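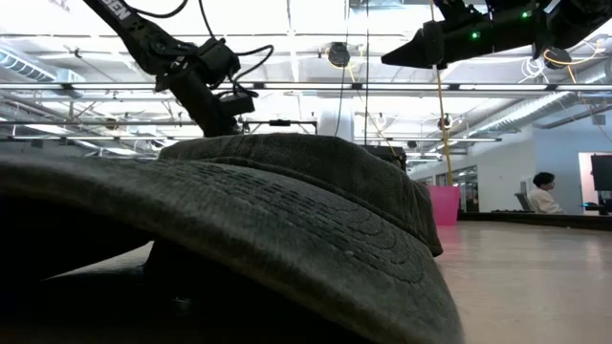
An olive-grey cap on the table, brim to the front. The rows of stitching on the brim are where dust likes to sit.

Caring for Caps: Washing, Drying, Shape and Storage

Filed under: Clothes and Entrance

Many readers of the Olden household pages have written to me about caps. Mostly the question is the same: can I put it in the washing machine? My short reply is please don't, or at least not before you have read the part about the brim. I have ruined two good caps in my life, both on a Tuesday evening when I was in a hurry, and what I write now is what I learned after them.

First look, then wash

Put the cap on a clean table under good light and look at it from all sides. Look at the front edge of the brim, at the band inside, and at the small button on the top if it has one. In most cases only the band is really dirty, and then you do not need to wash the whole cap. A faded colour is not dirt. Old cotton becomes pale and a little fuzzy on the brim, and no soap will bring the colour back. I like this look and leave it as it is.

Read the label inside. If it says wool, use only cold water and a soap for wool. If there is no label, treat the cap as if it can lose colour. Wet a corner of a white cloth, press it on the inside of the cap and count slowly to 10. If the cloth takes colour, wash the cap alone and in cold water.

The brim question

Older caps often have cardboard inside the brim. Cardboard and water are not friends. Tap the brim with your fingernail: plastic gives a clear, hard sound and cardboard gives a dull one. You can also bend it very gently. Plastic comes back by itself, cardboard stays a bit where you left it, and this is already a small damage, so be gentle. When I am in doubt I say cardboard, and I clean only with a damp cloth.

Dust in the stitching

The curved rows of stitching on a brim hold dust and skin powder and, in my house, flour. Before any water comes to the cap, brush it dry. A soft toothbrush is the best tool I know for this. Follow the rows from one side to the other, do not go across them. Across, the bristles pull the thread and make the fabric more fuzzy. Turn the cap over and brush the underside as well, which people forget until they see it in sunlight.

For cat hair use a piece of wide tape around your hand, sticky side out. On worn fabric press and lift only. If you rub, the small fibres come out with the hair.

Washing by hand

You need a basin, cool water, a small spoon of mild liquid soap and the toothbrush again. I buy the unscented soap from Dutis, but any mild one will do. No bleach, and no powder, which leaves white marks in dark cloth.

1. Mix the soap in the water before the cap goes in.
2. Put a little of the soapy water on the sweatband and brush it in short strokes. Wait 5 minutes.
3. If the brim is plastic, put the whole cap under water and press it softly with an open hand. If it is cardboard, keep the brim out and wash only the band and the crown with a cloth.
4. Change the water when it becomes grey. With my gardening cap this happens three times.
5. Rinse until there are no bubbles. Soap that stays in the band makes the forehead itch.
6. Press the water out with a towel. Never twist.

For an old yellow line on the band, make a paste from baking soda and water, leave it for half an hour, and then brush. On dark caps try a hidden spot first. I did not, with a navy one, and it has a pale moon at the back now.

Drying in shape

The shape is made in the drying. Find a bowl that fills the crown without stretching it, put it upside down on a towel, and set the cap over it. My blue mixing bowl is right for me and too large for anybody else in the family, so try a few. A dry hand towel rolled into a ball does the work also, but change it after some hours, when it has become wet.

Keep the cap away from the radiator and from direct sun. The sun takes colour from one side only and you will see it always. In November, when my kitchen dries nothing, I put the cap near an open door and give it two nights. The dryer is forbidden.

If the brim has gone flat, curve it with both hands while it is still a little damp, and put two loose rubber bands around it, with a strip of cloth under them so they leave no line.

Where to keep it

Do not hang a cap by the brim, and do not press it under other things in a drawer. The crown gets a fold, and this fold comes back even after washing. I keep mine on a shelf beside the front door, one inside the other, the oldest at the bottom. Four in a row is enough, more than this and the pile falls over when the door closes.

A cap you wear only in summer can go in a box with tissue paper in the crown. Wash the band before. Old sweat gets darker over the winter, and moths like it.

When you come home and the cap is wet from rain, put it on the table and let it dry there with the crown up. Push out any dents from inside with your fist.

Questions from readers

Can I use the plastic cage for the dishwasher? I tried it once. The cap kept its form, but it smelled of dish tablet for a week and the colour was weaker. I went back to the basin.

How often should I wash it? For daily wear, the band every two weeks in the hot months and the whole cap once in a season. Brush it more often than you wash it.

My cap has shrunk, what to do? If it is cotton, wet it with cool water, put it on a slightly larger bowl and leave it until it is dry. You may win back half a size. With wool I had no luck.

Next in this series: knitted hats, and how to take the small balls off them without making a hole.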